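Povura 卓上作業データ 記録規則と注意事項(README)

お茶・台所小物まわりの作業をロボットで記録するときの共通規則と、配布データの構成。 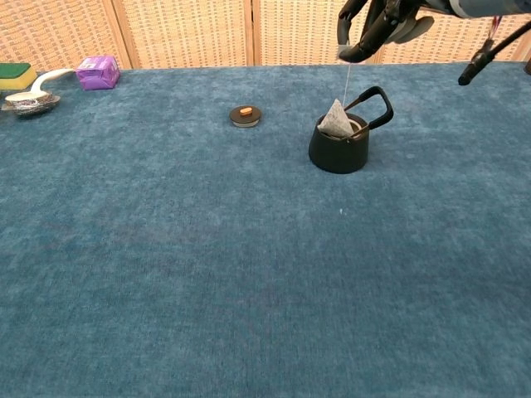
図1 ティーバッグの紐をつまんだグリッパーとポット。蓋は外して敷物の上に置いてある。

1. 対象範囲
このREADMEは、Povuraのうち卓上作業のサブセットに適用する。台車や棚を使う作業は別の規則書(Groen)に従うこと。両者で記述が食い違う場合、卓上作業については本書を優先する。

2. データの構成
収録エピソード数は1,019。作業の種類は次の4つに分けている。
・つまみ上げ(紐、取っ手、つまみなど細い部分を持つもの)
・蓋の開け閉め
・皿や受け皿への移し替え
・拭き取り
エピソードごとに、映像、関節角、グリッパー開度、作業メモのファイルが入っている。作業メモは日本語のみ。英訳の予定は今のところない。

3. 記録前の準備
3.1 作業台には敷物を敷き、四隅を固定する。毛足のある布を使うときは、手のひらで毛の向きをならしてから始める。多少の筋は残っていてよい。
3.2 背景には衝立を立てる。人の出入りや隣の机が映り込むと、そのエピソードは公開版に入れられない。衝立の継ぎ目に隙間がないか、カメラの高さまで目線を下げて見ること。
3.3 作業に使わない小物を置く場合は、可動範囲の外側に寄せる。配置は作業メモの「周辺物」欄に書く。名称は一般名でよい(スポンジ、小皿、箱など)。商品名は書かない。
3.4 陶器は縁の欠けを確かめてから出す。欠けたものは記録に使わず、廃棄箱へ。

4. 動作の規則
4.1 手先の速度は設定上限の70%を超えないこと。初回の試行ではさらに下げてよい。
4.2 紐や薄い布をつまむときは、把持力を最低段から上げていく。最初から強く握ると紐が切れたり、タグが外れたりする。
4.3 吊り下げた物は、容器の縁より上まで上げきってから横へ動かす。縁に触れたまま引くと容器が倒れる。
4.4 取っ手がアーチ型の容器では、取っ手をどちら側に倒すかを開始前に決め、メモに残す。途中で向きを変えたエピソードは「中断」とする。
4.5 蓋は裏返さずに置く。つまみが上を向いていれば、次の把持で姿勢を取り直さずに済む。

5. 液体と熱
湯は使わない。水を入れる場合も容器の半分までとし、電源タップは作業台に載せない。茶葉を使うエピソードも同じ扱いで、ティーバッグは乾いたもの、または水に浸したものに限る。こぼれたら記録を止め、敷物を交換する。ドライヤーで乾かして続行しないこと。毛並みが変わり、前後の映像がつながらなくなる。

6. 人の立ち位置
動作中、作業台の手前と左右に手を入れない。物を置き直すときは必ず一時停止にして、操作盤の表示を声に出して確認する。非常停止ボタンは操作者の利き手側に置く。二人で作業する日は、停止を押す係を先に決める。
袖口の広い服、首から下げる名札、長いストラップは外す。ロボット側に付いているストラップやケーブルは、可動部に巻き込まれない長さかどうかを始業時に点検する。

7. ラベルの付け方
結果欄は「完了」「未完了」「中断」の3択で、迷ったら「未完了」にする。静止画だけを見て結果を決めないこと。つまんだ瞬間の画像では、そのあと持ち上がったのか落ちたのか判断できない。必ず最後まで再生する。
把持部位は「紐」「取っ手」「つまみ」「縁」「胴」から選ぶ。複数に触れた場合は、最初に力がかかった部位を書く。敷物に糸くずなどが落ちていても、作業に影響がなければ注記は不要。

8. 除外の基準
次に当てはまるエピソードは公開版から外す。
・人の顔または名札が判読できる
・衝立が倒れた、または作業中に動いた
・映像と関節角の時刻がずれている
・作業メモが空欄

9. 既知の問題
・白いメッシュ状の物は明るい照明の下で輪郭が飛びやすい。自動で付けた領域は目視で直しているが、直し漏れが残っている。
・黒い容器と黒いグリッパーが重なる場面では、奥行きの値が欠けることがある。補間はしていない。
・6月に収録した分は、拭き取りの把持部位が一部「未記入」になっている。

10. 利用条件
研究および教育目的での利用を認める。再配布する場合は本書を同梱すること。この規則だけを自分たちの現場に転用するのは自由だが、速度上限と停止手順は使用する機体の説明書に合わせて書き直してほしい。

11. 連絡と更新
誤りの報告はJavulettiの課題管理に、エピソード番号を添えて登録する。修正は毎週火曜にまとめて反映している。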